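Progress Report to the Bader Fund: Pouch Labeling Line, Celholm Workshop

During the period ending in November, the filling and weighing cell supplied by Eltar ran on both shifts. Output reached 3451 pouches in the best week, against 2421 before installation. Labels are still applied by hand.
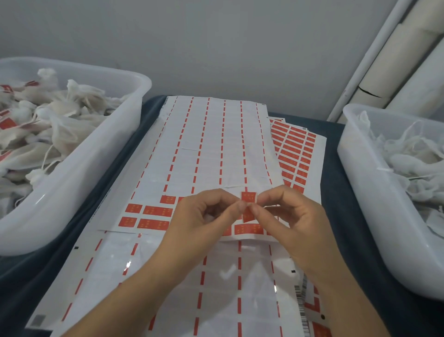

Amândio Carrilho

The red labels are taken singly from the sheet and put on the cloth pouches -- a step the cell was never specified to perform. Four employees have moved from weighing to this table, at unchanged pay. They report less lifting and more strain in the fingers, and rotation every two hours has been agreed.

Training hours stand at 103. A quotation for an automatic label dispenser is expected from Eltar before the next report.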